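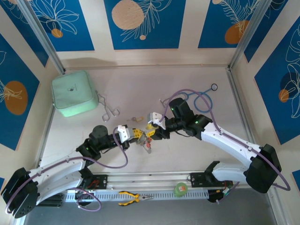
Key Change

I signed up for the robotics elective because the other thing that fit my schedule was statistics. I would like the record to show that I now do statistics anyway, in a spreadsheet, late at night, and the subject is keys.

The course ends in November with Stirkon, which is our in-house competition and has a trophy the size of a pepper grinder. Every team gets the same two arms and a list of tasks. You can earn 300 points. Our team, Bakilana (Kadri's choice, I was out getting coffee), picked the key handover first. One arm holds the bunch, the other arm takes it, and you have 90 seconds. We looked at that and thought, easy points. A toddler can do it. I have since watched a toddler do it at a bus stop and felt real envy.

Keys are terrible. A block is the same block whichever way up it is. A bunch of keys is several opinions on a ring. You grab one part and the rest swings off to wherever it likes, and the robot has to deal with a slightly different object every time. They're also shiny, so from one camera you get a nice clear key and from another you get a smear of light.

We drive the arms ourselves to make the demonstrations, and then the model trains on what we did. So it learns our habits. Mine include coming in too fast and then freezing for a while, as if I've walked into a room and forgotten why. After the first round of training, the left arm did exactly this. It rushed over, stopped, and thought about its life. Beril laughed so hard she had to sit down.

So, new rules. Slow approach. Both arms meet low over the table, where a drop is less of a tragedy. Pinch a ring if there's one to pinch, because grabbing the flat of a key turns it into a tiny seesaw. And the giving arm does not let go until the taking arm has closed, which sounds obvious, and which I got wrong 13 times in one evening. I know it was 13 because of the spreadsheet.

The view I've come to trust is the one from the wrist. From up there you can see the ring between the fingertips and the other gripper waiting underneath, and you can tell pretty fast whether you're lined up or kidding yourself.
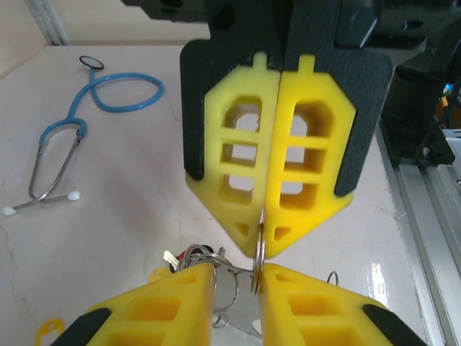
Kadri thinks we are going about the whole thing backward, and that we should record more bad starts on purpose, with the keys lying any old way, so the model has seen some trouble before competition day. Her words were "stop tidying up for it." I had been tidying up for it. I'd been setting the bunch down before each run like I was laying out silverware.

We did a batch her way last night. It was slow and annoying, and I said so at regular intervals. The new model is training now, and I've been told to stop refreshing the loss curve, which goes down at its own pace whether or not I'm looking at it.

Next up is fixing my letting-go problem. Beril has offered to do all the right-arm demonstrations until then, and I've said yes.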